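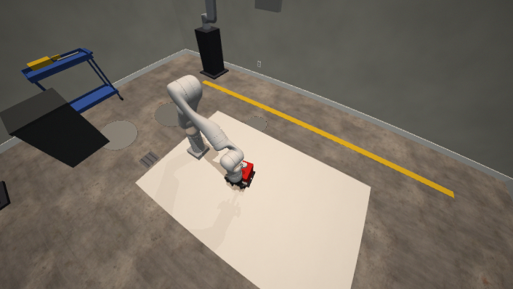 The open day at the Fultside site was the first time the Unengate task had been shown to people outside the project. Visitors came in groups, stood in front of a large screen and watched the simulated arm pick a small object from the floor mat and put it down again at a place one of them had chosen. The object was always the red box in Figure 4. Earlier versions of the task had used a grey block, which was hard to make out against the concrete from the back of a group, and the change to red was made after a rehearsal with staff from Covard. The mat is kept plain for a similar reason. On a cream surface the box, the black gripper and the shadow of the arm can all be told apart at a distance, and the shadow turned out to matter more than we had planned for (see below).

**Figure 4.** The pick task in the Tierney simulator, as used for the open day. The arm is over the mat with the gripper at the red box.

### 4.1 Arrangement of the day

The demonstration ran on a Sunday in July, from ten in the morning until four in the afternoon, with a break at midday. We received 27 groups. Each group was given a short spoken introduction, then watched three picks with no comment from us, then was invited to choose target positions. The choosing was done with a printed sheet marked with a grid. One visitor pointed to a square, a member of the team typed it in, and the arm carried out the move. We had thought of letting visitors enter the square themselves, but at rehearsal the keyboard held up the queue.

The same controller ran in the background on a second machine throughout the day, without an audience, working through randomly drawn positions on the same mat. Between the two machines we logged 1418 attempts. Only the attempts made in front of visitors are discussed in this section; the rest are used in Section 5.

The viewpoint was fixed for the whole day. It is high and looks down at an angle, so that the full reach of the arm can be followed without turning or zooming. Before the event we tested a lower viewpoint, close to the height of a standing adult. Staff found it more natural but could not judge where on the mat the gripper was, and several thought the arm had reached the box when it was still well above it. With the high viewpoint this mistake was less common, although it did not go away.

### 4.2 What visitors were asked

After the second part of the demonstration each group was asked two questions: where the gripper would come down on the next move, and whether the box had been properly held on the last one. Answers were given aloud and noted by a member of the team. We did not record individuals, so the unit throughout is the group, and where members of a group disagreed we wrote down the answer given by the larger part of it. No ages were taken. Some groups were families and others came from local firms, and the two kinds were not separated in the notes.

For the first question, the team member paused the simulation shortly after the arm had begun to move. Groups usually pointed at the screen. We counted an answer as correct if it fell in the target square or in one touching it. For the second, the simulation was paused just after the gripper closed, and the answer was compared with the contact state reported by Tierney.

### 4.3 Observations

Groups did well on the first question once they had seen a few moves. The early answers tended to follow the forearm, as if the arm would go on in the direction its longest part was pointing. Later answers took the bend at the wrist into account. In 11 groups someone mentioned the shadow without being asked, saying that they were watching it to see how high the gripper was. We had left shadows switched on only for appearance, and had considered turning them off to save rendering time. They were kept on for all later work.

The second question was harder. From this angle a gripper that is closed around the box can look much the same as one pressed against it, and groups often changed their answer when the simulation was started again. Eight groups asked to see the grasp from the side. We could not offer this on the day, as the viewpoint had been locked to keep the conditions the same for everyone, and we told them so. A second, smaller view beside the main one would be a simple remedy and has been added to the current version.

Questions from visitors fell mostly outside our two prepared topics. The most frequent was whether a real arm was being controlled somewhere else on the site. It was not, and the introduction said so, but the stained floor and the wall fittings seem to have been convincing enough that people missed or doubted it. Partway through the morning we moved this statement to the end of the introduction, just before the first pick, and it was asked less often afterwards. Another frequent question concerned the yellow line on the floor beside the mat. Visitors took it for a safety boundary and wanted to know what the arm would do if a person crossed it. In the simulation the line has no effect on the controller. It belongs to the room model and was never meant to carry information. We have left it in place, but anyone preparing a similar event should expect painted lines to be read as rules.

### 4.4 Limits

The demonstration was not designed as an experiment and the results should be read with that in mind. Groups differed in size, waiting visitors could see parts of the session before their own, and the team members who noted the answers also ran the machine. A group that had heard another talk about the shadow may well have repeated the remark. We also cannot say how much of the improvement on the first question came from practice and how much from the visitor's chosen square, which was known to the whole group in most sessions. For the final hour we asked the person choosing to point without speaking, and this should be the rule from the start in any repeat.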